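Participants wanted, gout flare study. Please share with anyone who might fit

We're looking for adults with gout to join a year-long study of flares and daily habits. Enrollment is open now and closes at the end of June, or sooner if we fill up. Short version first, details further down.

- Age 18 or older
- Told by a doctor that you have gout
- At least two flares in the past 12 months
- Can get to our Stergiou Street clinic four times in a year
- Own a phone that gets text messages

If that's you, call or write. Contact info at the bottom.

## What we're trying to find out

Why some people on a steady dose of urate-lowering medicine still get flares and others don't. We went through 1,442 clinic charts last year. Of those patients, 278 had a flare even though their last uric acid test was on target. Charts don't say much about sleep, meals, sore feet from a double shift, a missed pill here and there. So we need to ask people directly, and ask often.

No new drug in this study. You stay on whatever your own doctor has you on. We don't change it, and we don't ask you to stop anything.

## What you'd do

1. **Phone screening.** Fifteen minutes. Have your medicine list handy.
2. **First visit.** Two hours. Consent form, blood draw, urine sample, joint exam, ultrasound of both feet and both knees. Eat breakfast before you come, there's no fasting.
3. **Weekly texts.** Five questions, same ones every week. Takes a minute or two. Reply by 9 p.m. if you can.
4. **Flare diary.** Only when you have a flare. Where it hurts, how bad from 0 to 10, what you took for it, when it let up. Paper or phone, your choice.
5. **Visits at months 4, 8 and 12.** One hour each. Blood draw and joint exam, ultrasound again at month 12 only.

If you can't walk on the day of a visit becuase of a flare, call us and we'll move it. No penalty.
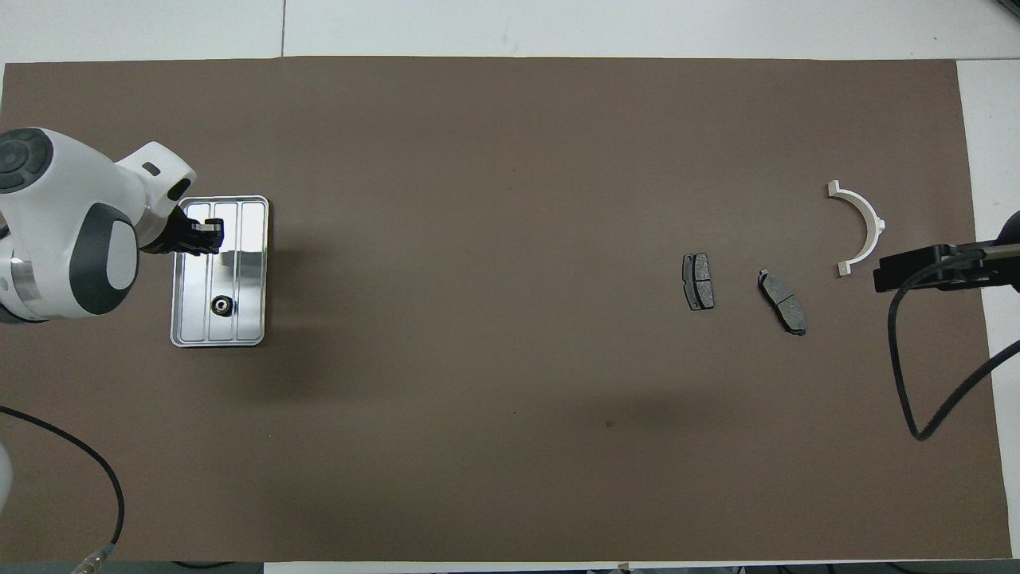 **Do I have to be taking allopurinol or something like it to join?**

People on any urate-lowering medicine can join, and so can people on none. We just need your dose to have been the same for the last eight weeks.

## Who can't join, sorry

- Kidney dialysis, now or planned
- Organ transplant
- Pregnant, or planning to be within the year
- Rheumatoid arthritis or psoriatic arthritis along with gout (makes the joint exam too hard to read)
- In another study that involves a drug or a device
- Surgery on a foot or knee in the last six months

Diabetes, high blood pressure, heart disease: all fine. Kidney disease short of dialysis is usually fine too, ask.

## Pay and travel

You get $58 for each completed visit, loaded on a card before you leave the building. The weekly texts aren't paid one by one, but there's a $40 bonus at month 12 for anyone who answered most of them. Parking is free in the Illberg lot, bring the ticket up and we'll stamp it. Bus fare paid back with a receipt or a photo of your pass.

Coming from more than 30 miles out? Tell us on the first call and we can cover gas. Has to be set up ahead of time, we can't do it after.

## Risks, plainly

Blood draws can bruise, and a few people get lightheaded. Pressing on a sore joint hurts for a moment and we do press. Ultrasound uses gel and a probe, no radiation, no needles. Some of the questions ask about alcohol and weight. You can skip any question.

There may be no direct benefit to you. You do get copies of your blood results, and with your OK we send them to your doctor. If something looks off we call you the same day.
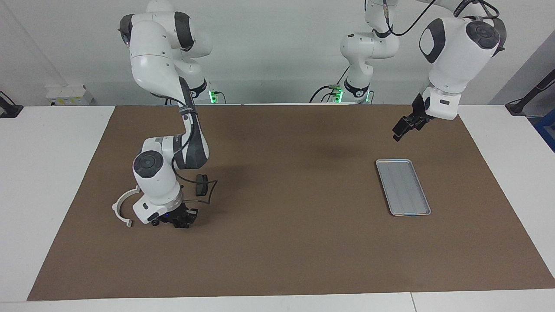
## Privacy

Your name comes off everything except the consent form and the contact sheet. Samples and answers carry a number. The text message system is run for us by Plulley, they get your phone number and your replies, not your name or your diagnosis. Funding comes from Vomamex. They'll see group results at the end and no individual records. They had no part in writing the questions.

You can quit at any point. Doesn't affect your care here or anywhere else. If you quit we keep what we already have unless you ask us in writing to destroy it.

## How many people

The target is 251. We have nearly half of that signed up. We're short on women and on anyone under 45, so if you've been told gout is "an old man's disease" and you have it anyway, please call. Same goes for people whose first flare was within the last two years.

Spanish-speaking staff at every visit. Forms and texts come in English or Spanish, just say which one at screening. Other langauges, ask and we'll see what we can line up.

## What to bring to the first visit

- Photo ID
- All your medicines in their bottles, over-the-counter stuff and supplements too
- Name and phone number of your regular doctor
- Shorts or loose pants that roll above the knee
- Reading glasses if you use them. The consent form is nine pages
- Any uric acid results you have at home. Not required, saves us a records request

You can bring someone with you. Kids are OK in the waiting area with another adult.

## How to sign up

Call the study line and ask for Natalia Villaseñor, study coordinator. Phones are answered 8:30 a.m. to 4 p.m. Leave a message after hours with a good time to reach you, she calls back within two working days. Say "gout study" in the message, the line is shared with two other projects.

If you'd rather write, use the contact form on the clinic page and pick "gout flare study" from the menu. Don't put medical details in the form please, name and phone number is enough.

Medical questions about whether you should take part go to Dr. Ilham Salem, who runs the study. Natalia will pass them along or set up a call.

Doctors and nurses: referrals welcome, no form needed, just give the patient our number. We can't take chart lists without the patient's say-so. Flyers for your waiting room, English on one side and Spanish on the other, are at our front desk, or ask Natalia to mail you a stack.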